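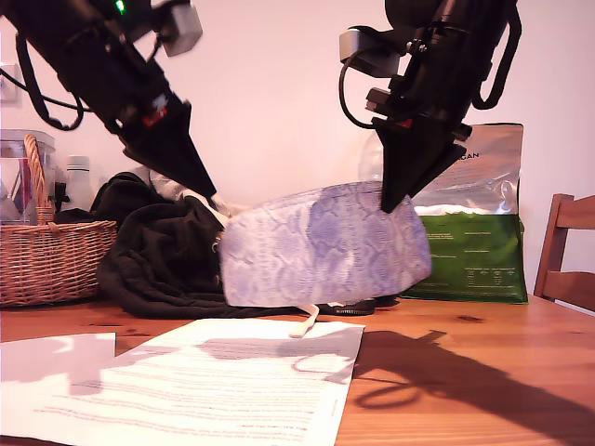 Stincombe puts staff coaching scheme down as a success, but the numbers are thin

January 29, 2022

Stincombe, the office supplies distributor, has told its staff that a year-long leadership coaching scheme has "changed the way managers listen" and will be extended to every site from the spring. The evidence offered so far is an eight-page summary, most of it quotations.

The scheme was run by Teltero, a training firm that sells a programme called Colta to mid-sized employers. Team leaders were given one-to-one sessions, a workbook and two away days. Of the 1,362 people employed by Stincombe, 143 took part. The company will not say what it paid.

Suqin Bai, head of people at Stincombe, said the feedback had been "overwhelmingly warm" and that the firm had seen a clear lift in morale. Asked how morale had been measured, she pointed to a staff survey carried out in September, which 688 employees completed. That is roughly half the workforce, and the survey did not ask people whether their own manager had been through the programme. So the lift, if there was one, could have come from the coached teams, from the others, or from the pay rise that landed a few weeks earlier.

Bai accepted that the pay rise "may have played a part" but said managers had told her again and again that the sessions had helped them. The summary carries plenty of this sort of thing. One unnamed manager calls the away days "a real turning point". Another says she now "leads from a place of calm". There are no comments from the people who work for them.

Kaan Kahraman, who coached most of the Stincombe group for Teltero, said it was unfair to expect a neat figure at the end of a year. "You are dealing with habits people have had for most of their working lives," he said. He added that those who finished the course rated it highly. The ratings were collected by the coaches themselves at the close of the final session, with names on the forms.

Some of those forms asked participants to score themselves on trust, clarity and courage, first as they felt now and then as they remembered feeling a year ago. Scores given in this way nearly always go up - few people who have just given up a dozen afternoons want to write down that they are no better than before.

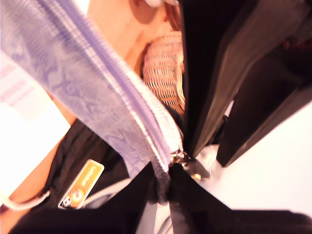 Erdal Karakaya, a warehouse shift leader who went through the programme, was more measured than the brochure. He liked his coach and found the first three or four meetings useful, mainly for having an hour to think. The workbook he gave up on. "There was a lot about finding your purpose," he said. "My problem was that I had two people off and nobody to cover nights." The staffing gap was still there when the course ended.

Aivar Sakalauskas, a staff representative at the same site, said he had no quarrel with training as such. He wants to know why the money was not first spent on supervisors, several of whom were promoted without so much as an afternoon on how to handle a grievance. He asked for the full survey results in the autumn and was sent the same summary as everyone else.

Teltero says an outside review is on the way. It has asked Yavuz Kırmızıgül, a consultant who used to design courses for the firm, to look at staff turnover and sickness before and after the programme. Kırmızıgül said he would be free to publish whatever he found. He had not yet been given the turnover data, and could not say whether he would be able to compare coached teams with uncoached ones.

It would be a fairly simple comparison to make. Stincombe knows who took part and who did not, and it knows who has left. But once the scheme goes to every site there will be no uncoached teams to set beside the rest, and the chance will have gone.

The first of the new groups is due to start at the company's Song depot, where managers have been asked to keep their Thursdays free. Bai said attendance would be voluntary, though "strongly encouraged" for anyone hoping to move up.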